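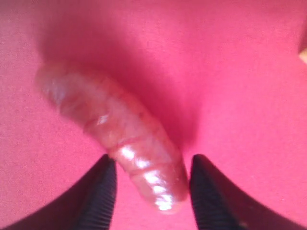
*Translucent and glossy, on pink fabric*

# Lalix Stream Study Kit, Group Size

The Lalix kit holds what one class needs for a morning of freshwater sampling on a field trip. It packs into a single shoulder case and is meant for students in grade 5 and up. Zimer makes the nets and trays. The case and the printed cards are our own.

**In the case**

- 8 hand nets, Ghiță pattern, flat front edge
- 8 white sorting trays
- 13 screw-top sample jars
- Waterproof ID cards
- Pipettes, hand lenses, and two thermometers
- Pencils and a pad of rainproof data sheets

**Price:** $148, case included. Replacement nets and jars are sold one at a time.
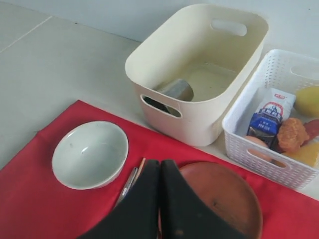

*Bowl and utensils on a red cloth*

## Using it with a group

Two or three students share a net and a tray. Have them fill the tray with an inch of stream water first, then hold the net downstream and turn over stones by hand in front of it. Empty the net into the tray and let it settle for a minute before anyone starts picking.

The cards cover mayfly, stonefly, and caddisfly larvae, along with snails, leeches, and scuds. They go to family level only. If your program asks for species, order the Zakitano field key separately. It fits in the lid pocket.

Animals go back where they came from at the end of the session. Jars are for short viewing and should stay in the shade.
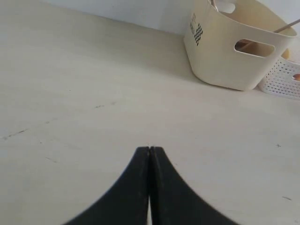 One buyer wrote that the nets held up for two seasons on a gravel creek but the thermometers were hard to read in low light, and asked for bigger numbers. Kits shipped since December have the larger scale.

## Care and storage

Rinse nets in clean water and hang them until fully dry before they go back in the case. If you visit more than one stream, disinfect between sites and follow your local rules. Trays can be washed with dish soap and stacked. For indoor sorting, put something under the trays to catch drips. An ordinary table cloth will do, and a scalloped border like the one on the red cloth is no problem as long as the tray sits on the flat part.

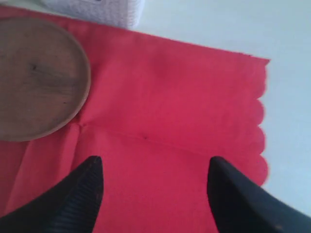 Data sheets can be reordered in packs, and schools running the kit across a district can buy a carton of 3,000. Sheets take pencil only. Write on a clipboard or a firm surface, and smooth out any cloth first: a long fold crease like the one running across the red cloth will show up under your handwriting. Completed sheets can be scanned or photocopied as usual.

**Shipping:** Ships in one box. The case comes assembled, and the net handles screw on without tools.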